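Seed paper stock: changes to sheet weight, germination testing and storage

Notes for funeral homes, celebrants and print resellers ordering memorial stationery 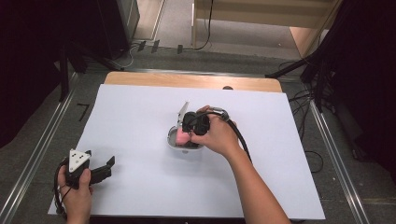 Sheet weights

From March, Vonden will supply its seeded paper in two weights only. The 200 gsm sheet remains the standard for order-of-service inserts, thank-you cards and small tags. The 400 gsm sheet replaces the former heavy board and is intended for die-cut shapes, hanging ornaments and any piece that has to stand upright on a table at a visitation. The intermediate weight has been withdrawn. Existing artwork set up for it can be run on the 200 gsm sheet without adjustment, except where the design includes a fold across the grain. In that case the fold should be scored before printing and the proof checked for cracking along the spine.

Both weights are made from recycled cotton and office waste pulp, with seed added at the vat stage. Seed distribution is not perfectly even. A finished piece smaller than a standard business card may carry fewer seeds than the customer expects, and we recommend that very small shapes be supplied in pairs.

Seed mixes

Three mixes are available for the coming season. Flikatum is a low annual mix suited to containers and balcony boxes. Uibo is a perennial meadow mix, slower to establish, and will usually not flower until its second year. Odum is a single-species poppy sheet, requested mainly for Remembrance services.

Resellers should state the mix on the order form and on the planting card. Families have sometimes been given a perennial sheet with the planting card for the annual mix, and have reasonably concluded by late summer that the paper had failed. The planting cards are now colour-coded on the reverse: green for Flikatum, grey for Uibo and red for Odum. Older cards with a plain reverse should be recycled.

Germination testing

Each production batch is tested before release. Squares are cut from the beginning, middle and end of the run, soaked, laid on moist growing medium and kept at a constant temperature under cover. Seedlings are recorded at set intervals. A batch is released if at least 70 per cent of the viable seed count has emerged by the end of the test period. Batches below that figure are re-pulped.

The test is carried out on unprinted stock. Printing affects the result to a degree that depends on the method. Digital toner fusing applies heat to the whole sheet and lowers germination in the annual mix more than in the others. Letterpress and water-based screen inks have little measurable effect. Inkjet is acceptable at light coverage, but a full-bleed dark background seals the surface and slows water uptake. Where a family has asked for a full-page photograph, we suggest printing it on plain stock and attaching the seeded shape with cotton thread or a paper tab.

Foil stamping, laminating and UV coating should not be used on any plantable item.

Storage and shelf life

Seeded sheets should be stored flat in the original wrap, in a dark cupboard at ordinary room temperature. A basement is suitable only if it is dehumidified. Sheets that have picked up moisture may show a slight ripple, and in a bad case the seed will begin to sprout in the ream. Rippled stock should not be fed through a printer.

Germination declines gradually after the first year. The batch number and month of manufacture are printed on the end label of each wrap, and resellers who break down reams should copy both to the smaller package. Stock more than two years old may still be sold as decorative paper provided the word "plantable" is removed from the piece.

Shipping outside Canada

Seeded paper is treated as seed by most plant health authorities. Customers mailing cards to relatives abroad should check the import rules of the destination country first. Several countries will seize and destroy the item without notice to the sender. Unseeded sheets in matching colours are available for overseas recipients and can be collated into the same order at no extra charge. Please mark the quantity of each clearly, as the two are difficult to tell apart once trimmed.

Planting instructions: revised wording

The text on the planting card has been shortened. The new wording reads:

Soak the paper in water overnight. Tear into pieces if you wish. Lay on loose soil after the last frost and cover with a thin layer of soil. Keep moist until seedlings are well established.

The earlier version gave a calendar month for planting, which suited southern Ontario and very little else. A French version is supplied on the same card.

Minimum quantities and lead time

The minimum order for custom die-cut shapes is now 104 pieces, which corresponds to a full press sheet layout with no waste. Stock shapes (leaf, dove, maple key and plain oval) have no minimum. Standard lead time is five working days from proof approval. Rush orders for services within the week are accepted for stock shapes only, and the proof must be approved by noon for dispatch the same afternoon.

Sample packs with both weights and all three mixes can be requested through the reseller desk. Please allow extra time in April, when wholesale garden orders are filled from the same stock.

Contact the reseller desk | © Vonden Memorial Papers. All rights reserved. | Back to top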